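Skumo regional channels: where we've got to by the end of June

Hello all, and thanks for the extra few days on this one. I know you wanted it before the budget meeting, and I'd have had it over sooner if the Climar numbers hadn't come in with two columns swapped. They're right now, I've checked them twice.

The short version is that the move to one schedule for all the regional channels is mostly done, we're a bit under on spend, and the thing I'm still losing sleep over is subtitles.

Scheduling first. When I took this on in the spring we had three teams building three separate schedules, and a lot of the same films going out on different nights for no reason anyone could remember. Kamarul Raju has pulled all of that into a single plan and it's running from the Preltthorpe office, with the local teams free to swap up to 75 hours a month for their own stuff. They were pretty suspicious of that at first (I would have been too!) but they've been using nearly all of it, mostly for cookery and local football chat, and the evening slots look much better for it.

The library has been a slog. We had 2,378 titles to go through, and for every one of them somebody had to find the contract, work out which countries we can show it in and until when, and type it into the new system. All done bar the old Garrido package, where half the paperwork is on paper and the other half seems to be in someone's old email account. I've asked their legal people for clean copies and I'm told I'll have them before the autumn launches. I'm not planning anything around those titles until I've seen them myself.
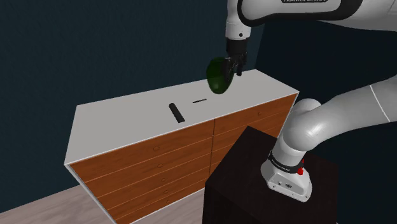 We did lose a handful of dramas along the way because the rights had run out and the renewal price was silly. I don't think viewers will miss them much, and the money has gone into the children's block, where we were thin.

Subtitles, then. The plan you approved had 900 hours subtitled by now and we've finished 700. The supplier lost two of their better translators in the same month and the replacements needed a lot of hand-holding - one batch came back with every joke explained in brackets. I've moved some of the work to a second, smaller firm and the first few episodes from them are lovely, properly funny where they should be. They cost a bit more per hour. I can cover that from what we saved on the studio hire, so I'm not asking for anything extra, but I'd like your OK in writing before I sign them up for the rest of the year.

On people: we've filled the marketing job in Preltthorpe and she starts next month. The ad sales post is still open. I've seen some good candidates but they all want to be based somewhere else, and I'd quite like a chat about whether that matters as much as we said it did. Most of the clients are on video calls these days anyway.

Climar are staying on as lead sponsor for the film nights, same terms as last year. They've asked for a short filmed introduction before each one and I've said yes in principle, as long as it stays under a minute and we pick the presenter. Their first idea ran to four minutes and had a song in it.

Next up for me is the autumn trailer run, getting the second subtitling firm going properly, and chasing Garrido until they're sick of me. The full spend sheet is in the usual folder, and the travel line looks high because two trips from the last quarter were billed late - I've marked which ones.

Could you let me know about the subtitling contract as soon as you can? Mornings before ten are best if you'd rather ring.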